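输入关键词 搜索本站 热门搜索
本站使用Cookie以改善阅读体验。继续浏览即表示同意。

第7章 城市是怎样长出来的

翻开一张老地图,我总忍不住先找河,再找桥,最后找集市。三样东西凑到一处,城就有了苗头!沃索普(Worthorpe)便是这样:1,818年前后还谈不上街道,只有渡口边一片晒网的空地,桥一修好,铺子就沿着桥头往两边排开了。

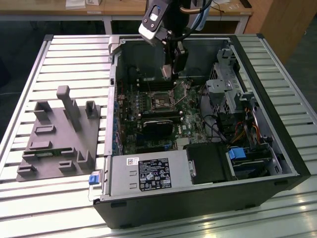 街区的分工是本章的第一个主题。古德斯特德(Gudstead)的旧城把磨坊、粮仓和税关挤在同一段河岸,车马进出全走一条窄路。学生初看这种平面图常觉得杂乱,不妨拿一台拆开侧板的台式机箱来比:电源占着一头,绿色主板铺在中间,黑色内存插槽成排列着,接口都靠在边上。各有各的位置,又离得这么近,城市规划迷人的地方就在这里。再看河岸那条窄路,它的宽度恰好容两辆车错身,后来所有的街都照着它量。

第二个主题是中心。广场先于市政厅出现,还是反过来?古纳诺(Gunano)的材料偏向前者,那里的广场用了75年才等来第一座公共建筑,其间一直是牲口市。
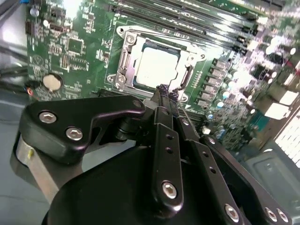

玛卢·艾温松(Malou Eyvindsson)读过本章初稿后不同意这个说法,她认为牲口市本身就是公共机构,有章程,有看守,也收费,只差一个屋顶。这个意见好极了,请带着它读8.2节之前的全部案例。

7.1 渡口与桥头

先从水位说起。

订阅我们的通讯,新章节上线即时通知 输入邮箱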